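Drultwood Vaccine Notice Corpus

Version 3, November release

Summary

The Drultwood Vaccine Notice Corpus is a collection of public notices about vaccine approvals, pauses, label changes and withdrawals. It holds 2850 notices in plain text, each with a small metadata record. The notices were issued by national and regional health agencies and copied from public web pages. The corpus is meant for work on document classification, date extraction and the tracking of status changes over time.

It contains no patient records and no individual reports of side effects. Where a notice quotes a case summary, the summary was replaced with the token CASE_REMOVED.

Contents

notices/ One UTF-8 text file per notice. File names match the notice_id field.
meta.csv One row per notice.
links.csv Pairs of notices where the second changes or cancels the first. 1171 pairs.
labels.csv Status labels for all notices.
split.csv Train, dev and test assignment.
CHANGES Release history.

Fields in meta.csv

notice_id: string, unique, stable across releases.
agency: short code for the issuing agency. 139 codes are in use. The full list is in agencies.txt.
lang: two-letter code for the original language.
issue_month: year and month. The day is left out because many agencies overwrite it when a page is edited.
product_class: one of the classes listed in classes.txt. Trade names are kept in the notice text only.
is_translation: 1 if the text is an agency's own English translation, otherwise 0. Machine translations are not included.
n_chars: length of the text after cleaning.

Status labels

Each notice carries exactly one label: approve, approve_limited, pause, resume, label_change, withdraw or info. A notice that pauses use in one age group and leaves it open in others is labeled approve_limited if the same notice grants the approval, and pause in all other cases. This rule changed in version 2. Labels from version 1 should not be mixed with later ones.

A withdrawal requested by the maker for business reasons gets the same label as one ordered by an agency. The field reason_code in labels.csv separates the two. It is empty for older notices that give no reason.

Collection and cleaning

Pages were fetched with Rornari, our in-house crawler, and stored as raw HTML. Menus, cookie banners and footers were stripped by rule. Tables were flattened row by row with a tab between cells. Scanned notices were run through OCR and kept only if two readers could agree on the full text. Raw pages are not part of the release.

Near-duplicates were removed with the Fu matcher at its default threshold. Agencies often repost the same notice with a new header, and in such cases the earliest copy was kept. Short follow-ups that differ only in a lot number were also merged, so lot-level recall work is not possible with this corpus.

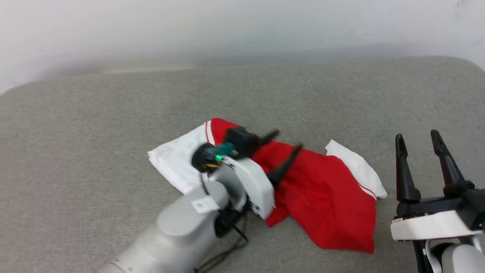

Red and white garment on gray textured surface.

Labeling was done in two passes. Two readers labeled every notice without seeing each other's work, and a third settled the conflicts. Readers were told to label what the notice orders or permits and to ignore press coverage of it. Most conflicts were between label_change and info, mainly in notices that announce a review and also edit the dosing section.

Splits

The split is by agency. No agency appears in more than one part. A random split gives higher scores on every task we tried, as agencies reuse the same wording for years. Please report which split was used.

Known problems

The text of 18 notices ends early because the source page was already cut when fetched. They are listed in truncated.txt.
Footnote marks are sometimes glued to the word before them.
Some pause notices have no matching resume notice in links.csv. A missing link does not mean that the pause is still in force.
Coverage of small agencies is thin before the first release.

Use limits

The corpus is a snapshot and must not be used to decide whether a product is approved or safe. Check with the agency that issued the notice. Counts by agency reflect how often an agency publishes and how its site is built, and they should not be read as a measure of product risk.

Loading

The Grarkidov reader loads all parts into one table:

grarkidov load ./drultwood --split train --join labels

Without --join, only meta.csv is read. Any CSV reader that accepts quoted line breaks will also work.

Corrections

Send label corrections as a patch against labels.csv, with the notice_id and the sentence that supports the change. Accepted patches are listed in CHANGES and applied in the next release.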